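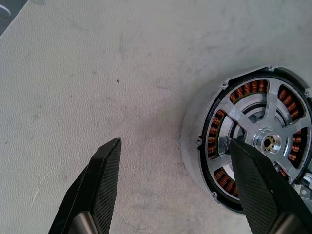 Departments > Water and Sewer > Meeting Records

Filed under: Operations Subcommittee, Minutes

Print this page | E-mail this page

Nomirwood Water District
Operations Subcommittee
Minutes of the regular meeting, Tuesday, 4:00 p.m., Grotstead Road office

Chair: Mayuree Saithong
Quorum present. Minutes of the May meeting approved as circulated, with one correction: under Item 2, "inlet valve" to read "outlet valve."

1. Meter replacement, Paisan zone

The operations lead reported that 566 meters have been replaced in the Paisan zone. The contract quantity is 1,000. Remaining locations are mostly pit-set meters on the east side of the creek, where access is slower and several lids have been paved over. The contractor, Skesance, has asked for permission to work Saturdays. Staff have no objection provided that notice is hung on doors two working days ahead and that no shutoff begins before 9:00 a.m.

The Chair asked whether old registers are being read before removal. Staff confirmed that the final reading is written on the work order and entered by the billing office the next working day. Three work orders came back without a final reading. Those accounts will be billed on the average of the previous four quarters, and a letter will go to each customer.

Motion to allow Saturday work on the stated terms. Seconded. Carried.

2. Grotstead tank, outlet valve

The outlet valve on the Grotstead tank does not seat fully. Leakage past the closed valve was measured over one night and is within what the downstream main can absorb, but the tank cannot be isolated for inspection. Two options were presented:

(a) rebuild the existing valve in place, with the tank drained;
(b) install a second valve downstream and leave the existing one open.

Option (b) costs more in parts and avoids a full drain-down. Discussion of whether the vault is long enough to take a second valve body with a dismantling joint. The drawings on file predate the vault extension. Staff to measure the vault and return with a sketch.

No motion. Carried over.

3. Flushing schedule

Dead-end mains will be flushed at night, starting at the north end of the system and working south. Discolored water complaints last season came largely from streets flushed out of sequence. The revised sequence was distributed. One change requested: the school connection is to be moved to the week of the break. Staff agreed.

Hydrant 3 on Mill Lane remains out of service. The fire department has been notified in writing. The replacement stem is on order.

4. Backflow test reports

Reports are overdue from a number of commercial accounts. The second notice has gone out. The Chair asked that the third notice state the shutoff date in the first paragraph. Staff to revise the letter and circulate it before mailing.

5. Other business

The sampling station at the Paisan booster has a cracked cover. To be replaced from stock.

A resident asked in writing whether the hardness figure on the annual report is an average or a single sample. It is an average. Staff to reply and to add the word to the table heading next year.

Action items
Vault measurements and sketch: operations lead
Letters to the accounts under Item 1: billing office
Third backflow notice, revised text: office staff
Reply on hardness figure: laboratory

Adjourned 5:25 p.m.

Print this page | E-mail this page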